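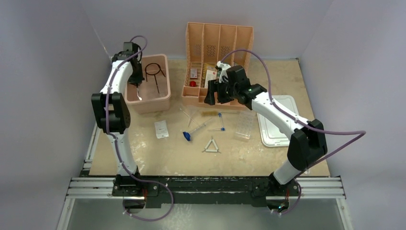 The pinkish bin on the tan table, scuffs and all.

August 26, 2021

I finished sorting out the spare room on my week off, and I want to write down how it went before I forget.

We moved to Flaltstead 12 years ago and the spare room has been the place where things go ever since. If something had no home, it went in there. By this summer the door only opened partway and you had to go in sideways.

My first attempt was in August last year. I bought a stack of matching boxes with lids, filled all of them in one afternoon and put them back in the same room. It looked better for a while. Then I needed the charger for my old camera and had to open every box to find it. A closed box with no label is just a smaller messy room.

This time I did it differently. I cleared one shelf, then used open bins with no lids so I could see what was in them. I gave each bin one kind of thing: cables, tape and glue, light bulbs, sewing. When something didn't fit any of the bins, I had to decide about it right then. Most of those things went out.

It took me 7 evenings. The paper was the worst part and used up three of them. I had bank statements from an account at a branch that closed, manuals for a washer we left behind at the Dresenby apartment, and every one of my utility bills from there. I kept taxes, the deed papers and medical records. Everything else I shredded, and the shredder had to rest every ten minutes or so or it would shut itself off.

My neighbor Howard Entwistle took the old paint cans along with his own when he drove to the county drop-off in Flavton. They take latex and oil paint there but not on the same day, so check first if you're going. He came back with a floor lamp somebody was giving away, which I did not let into the house.

Photos I did not sort. I have 408 loose prints, mostly from my mother, and I put them in one bin and wrote PHOTOS on it. Kamran Bugti at work scanned his family's and said it took him all winter. I may do that or I may not.

What I sold: a desk chair, two bookcases and an exercise bike. That came to $17 more than I paid for the bins and shelving, so the room cost me nothing.

I've started on the hall closet, where so far I have found four umbrellas and the other half of a tent. The poles were in the spare room and I threw them out last week.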